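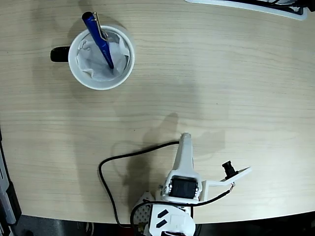
Girish Kanaujia thinks I have this backward. If you are going to teach a robot by showing it, he wrote to me after my last column, then you should show it the best version of yourself and throw the rest away, because the machine has no way of knowing which parts you meant. He added that he would no more keep a fumbled demonstration than a chef would photograph the dropped plate.

I have been turning that over since it arrived, mostly while holding a small plastic arm by the wrist, and I still think he's wrong, though he is wrong in a way that most sensible people are.

Some background for readers who came in at the other door. The task I have been demonstrating is pen into mug. You hold one arm, the leader, and a second arm, the follower, copies what your hand does while a program called Dririx writes everything down: the angles of the joints, the view from the cameras, the moment you decide you're finished and press the key. One go at it is an episode. You collect a pile of episodes, feed them to a policy, leave it running overnight, and in the morning you have a robot that can do a rough impression of you. That last part deserves more attention than it gets. It does an impression of you. If you hesitate over the rim, it will hesitate over the rim. If you come in from the left on account of a stiff shoulder, there will one day be a robot with no shoulder to speak of coming in from the left.

I sat down to this with the confidence of a person who has put pens in mugs for most of a lifetime. I recorded 126 episodes. Then I did what the Tarawneh checklist told me to do, which was watch them all back and delete any that contained "hesitation, correction, or contact with objects not part of the task." I deleted 36. I felt terrific. What remained was smooth and brisk, a sort of highlights reel, and I trained on it and got a robot that was smooth and brisk right up until it was a finger's width off, at which point it had nothing to say for itself. It closed on air. It lifted the air, carried the air over to the mug, and let it go with what I can only describe as poise.

I'd like to say I understood the trouble at once. I spent an evening on the lighting instead.

The trouble, of course, was that I had shown it a life without mistakes. Everything it knew about the world came from episodes in which the gripper was already in the right place, so the instant it was in the wrong place it was somewhere I had never been, or rather somewhere I had been 36 times and scrubbed from the record. The fumbles were the only parts in which I had done anything you could call a skill. Reaching for a pen that is where you expect it takes no skill. The skill is in the little backing-off, the second look, the nudge with one finger so it rolls the way you want, and that is what the checklist calls contamination.

People who do this for a living know it perfectly well, and there's a respectable literature on recovery data and on having a human step in partway through a run and steer the thing home. My complaint is with what happens between the literature and the table. At the table there is a person, usually the most junior one, with a leader arm in hand and a number to reach by the end of the afternoon, and that person has been told that the demonstrations should be clean. So they make them clean. They practice off the record until the movement is nice, then they record the nice one. Ask anyone who has sat an afternoon of it. They'll tell you they got better as the day went on, and they'll say it with some pride, and nobody at the meeting will ask where the getting-better went.

I visited a group in Pukatmont in December who had solved this by hiring for it. They had a page of instructions for demonstrators, 700 words long, and I read it standing up in the hallway with my coat on. It covered wrist position. It covered speed. It said to keep the free hand out of view and to breathe normally, an instruction I have never once been able to follow after reading it. On the subject of what to do if you missed, it had one word: "Restart." I asked the woman running the station how often she restarted and she laughed and said it depended on lunch.

She was extremely good, I should say. I watched her for most of an hour and I could no more have matched her than I could have played the cello. She had found a trick of letting the arm sag very slightly before closing, so that the slack in the joints was all taken up in one direction, and it meant she hardly ever missed. I asked if the trick was written anywhere. It was in the data, she said. I suppose it was, in the sense that the recipe is in the soup. 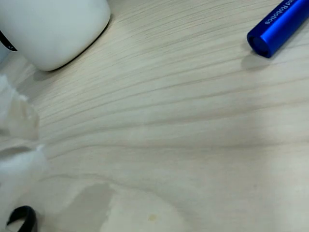
Blue barrel at upper right, gripper at left, bare wood between.

From in close like that, a short reach gets to be a long one. I recommend the experience to anybody who signs off on a demonstration protocol. When you drive an arm while looking at the table with your own eyes, you cheat constantly and without malice. You know where the pen is because you put it there. You can see the mug from the side, you can lean over, you can hear the click. The policy gets none of it. It gets the camera views and the joint angles, and if you gathered your demonstrations by leaning, then you have taught it to act on information it will never have. Try doing a dozen episodes looking only at what the robot looks at. You'll be slow, and you'll overshoot, and you will wave the gripper about over an expanse of wood like a man feeling for his glasses. Those episodes are ugly and I have come to believe they are the ones worth having, since every motion in them was made for a reason the robot could also have had.

Girish's answer to this (he is quick, I had it within the hour) is that I am confusing honest searching with plain clumsiness, and that a dataset full of clumsiness gives you a clumsy robot. There's something in it. I have made episodes that were of no use to anyone. In one I sneezed. In another I forgot which arm I was holding and reached out to the follower to help, so that a large pink hand comes in and does the job for it, and I can report that a policy trained on that one learned to approach the pen and wait. I deleted the sneeze. I kept the hand for a while out of fondness and then deleted that as well.

So I'm not arguing for keeping everything, and where I'd draw the line is fairly simple. Did the episode get back on track by some means the robot could use? Keep it. Did it only end, or get rescued from outside? Out it goes. That would have saved most of my 36, and it doesn't ask the demonstrator to judge whether they looked graceful, a thing no one should be asked to judge about themselves on a weekday.

What I would really like changed is the praise. At present we admire the clean take and merely tolerate the messy one, and the people with the leader arms in their hands pick up on that long before anyone writes it down. They are, after all, also learning from demonstration. If the supervisor winces at a dropped pen, there will be no dropped pens in the data, and the winces will cost you later on, when your robot is out in somebody's kitchen holding nothing over a cup. I'd sooner see a line on the station's tally for recoveries, and a bit of cheering when a good one comes along.

The equipment people aren't helping. I was sent a notice for the newest Lositz leader arm, 1703 dollars before shipping, whose chief attraction is a filter that takes the tremor out of your hand before the follower ever sees it. I tried one on loan. It's lovely, like writing with somebody else's handwriting. It also takes out a good share of the tiny corrections you make in the last bit of the approach, the ones you don't know you are making, and I would have thought those were what you were paying the human for. You can switch the filter off, on the third menu down.

I did go back and record the task again, by the way, with the misses left in and my chin pointed at the screen. The new policy is slower than the old one. It dithers. Put the pen a little off from where it likes and it goes down, comes up with nothing, and stops there for a moment above the wood, and then it shuffles over and tries again, with a small dip to the left beforehand that I recognized from the back of my own wrist and did not enjoy recognizing. It gets the pen more often than the smooth one did. Girish has asked how much more often, and in what lighting, and whether I moved the mug between runs. I did move the mug. I'm going to have to do the whole comparison again with it left alone, and he's offered to send me a roll of tape to mark the spot.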